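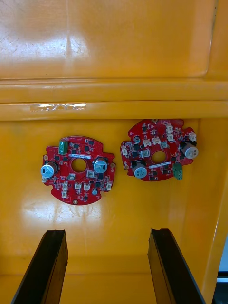

Kitting cell at Corness: who is it for?

solder_crow wrote:
Management says the new Fondar arm "frees us up" at the parts bench. So far it has freed us up to sort trays for it. Anyone else living with one?
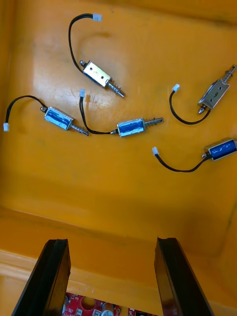
ylva_s wrote:
We lost a bench job in June and gained a "cell attendant" job at the same pay with more walking. What I don't buy is the pick rate they quote. Look at solenoids: every one drags a black lead with a white connector on the end, and the leads go wherever they like. Over 200 a shift? Show me. 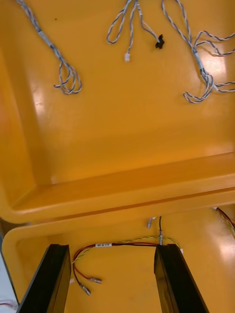
Harness trays, two of them

hexnut2254 wrote:
Disagree, sorry. My wrists were shot after 5 years of pulling harnesses. If it takes even the dull half, fine by me.

solder_crow wrote:
Fine, but Loretta Sorensen asked who untangles when it gives up, and the answer was "the operator." So your wrists again.

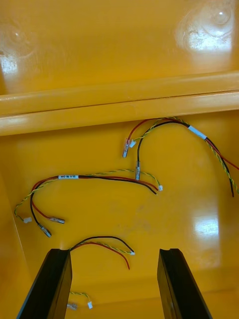

Re: Kitting cell at Corness: who is it for?

ylva_s wrote:
Red, black, yellow and green, crimps on some ends and connectors on others. I want the retraining hours in writing before I clap.

hexnut2254 wrote:
OK, that I'd sign.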